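Mernum Small Leather Goods Care and Repair Records
Data card and README, release 2

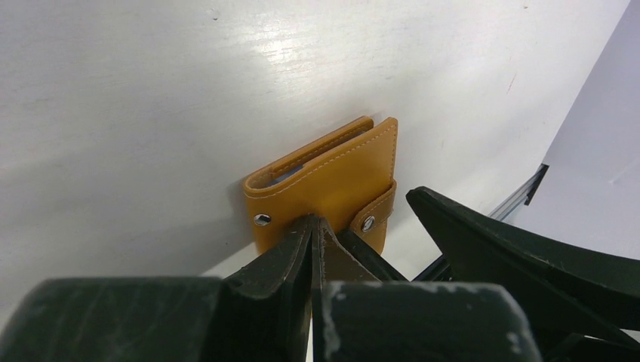
Bifold wallet in mustard-yellow leather with pale stitching along the border.

Summary

The Mernum collection is a set of written records on the care, wear and repair of small leather goods in everyday use. It covers wallets, coin purses, card holders, key cases and watch straps. Each record concerns one object and brings together the owner's account of its use, the condition notes made at intake, and the work carried out at the bench. The collection is maintained by the Sestcombe Repair Archive and is offered to conservators, teachers of leatherwork and researchers with an interest in household goods.

Release date: November 4, 2020

Contents

The release holds 435 records in a single comma-separated file, records.csv. A second file, terms.csv, gives the controlled vocabulary. A third, changes.txt, lists corrections made after the first release. Text is encoded in UTF-8 and the first row of each table holds the column names.

Of the full set, 156 records include a follow-up report from the owner. The remainder end with the return of the object. Users who wish to study how long a repair lasted should limit their work to records in which the followup column is set to yes.

Main columns

record_id – a permanent identifier. Identifiers of withdrawn records are not used again.
object_type – one term from the vocabulary.
leather_finish – aniline, semi-aniline, pigmented, waxed, suede or unknown.
tannage – vegetable, chrome, combination or unknown. Entered only when the maker's papers or a bench test supported it.
stitch_type – saddle, lock, chain or unknown.
years_in_use – as stated by the owner, in whole years.
damage_main – the principal reason the object was brought in.
treatment – free text, written by the person who did the work.
materials_used – thread, adhesive, dressing and dye, separated by semicolons.
owner_note – free text, lightly edited for spelling and to remove personal details.
followup – yes or no.
followup_text – the owner's later report, if one was received.

Collection method

Records were gathered at the Sestcombe workshop and at the partner bench in Trurnenstead. Owners completed a paper form on arrival and signed a separate statement of consent. Staff then entered the form into the database and added the condition notes. Follow-up letters were sent 18 months after return, with one reminder.

The form was revised in June, during the second year of collection. The earlier version did not ask about previous home repairs, and 33 records made on it have been marked with the value form_a in the form_version column. A blank in prior_repair for these records means that the question was not put to the owner. It should not be read as a negative answer.

Condition terms

Wear is graded on the Hsieh scale, a five-step scale drawn up for the archive. Grade 0 is given to an object with no wear beyond light handling. Grade 4 is given when the object can no longer serve its purpose without repair. Folds, edges and stitching are graded separately, and no overall grade is calculated. The full wording of each step appears in terms.csv.

Cracking and crazing are distinct terms in this collection. Cracking refers to breaks that enter the leather itself, while crazing is confined to the surface finish. The two were sometimes confused in the first release – see changes.txt for the records affected.

Known limits

The collection reflects the people who chose to bring an item in for repair, and it should not be used to estimate how common any fault is among leather goods in general. Costly and inherited items are likely to be overrepresented. Years in use are stated from memory. Tannage is unknown for most card holders, as the leather was often too thin to sample without harm.

Treatments are recorded as they were done and are not recommendations. Several dressings named in older records are no longer in use at either bench.

Terms of use

The records may be copied and adapted for teaching and research, provided that the archive is credited. Commercial use requires written permission. Users must not attempt to identify owners from the notes.

Suggested citation: Sestcombe Repair Archive, Mernum Small Leather Goods Care and Repair Records, release 2.

Corrections

Errors may be reported in writing to the archive office at Sestcombe. Please quote the record_id and the column concerned. Accepted corrections are entered in changes.txt and applied at the next release.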